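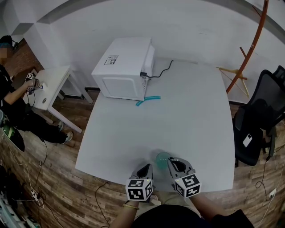

Thirty-six minutes over the lake

So I finally did it! After more than 400 emails (well, it felt like it) I had my first trial flying lesson, and I've been grinning like an idiot ever since.

The airfield at Hostum is tiny. One strip, a café that does a very decent bacon roll, and a clubhouse with a carpet older than me. My instructor was Nassoro Mbwambo, who spent years flying mail and spare parts up to Temba before he moved over here, and he has the calmest voice I've ever heard. I could have flown us into a hedge and he'd have said "a little more right rudder, please".

We had 36 minutes in the air. He did the take-off, then gave me the controls at about 2,000 feet and I promptly started climbing without meaning to. I was gripping far too hard. He told me to try it with a thumb and 2 fingers, and the whole aeroplane settled down.

The views! You could see right across the water to Prutis, and the old Derisance quarry looked like a bite out of a biscuit. I forgot to be scared until the landing, when we got bounced about a bit over the trees and I went very quiet.

Now the painful bit. A block of lessons is £854, and that's before the medical, the books and a headset of my own. I've told myself I'll decide in August. I've also already bought the logbook, so draw your own conclusions.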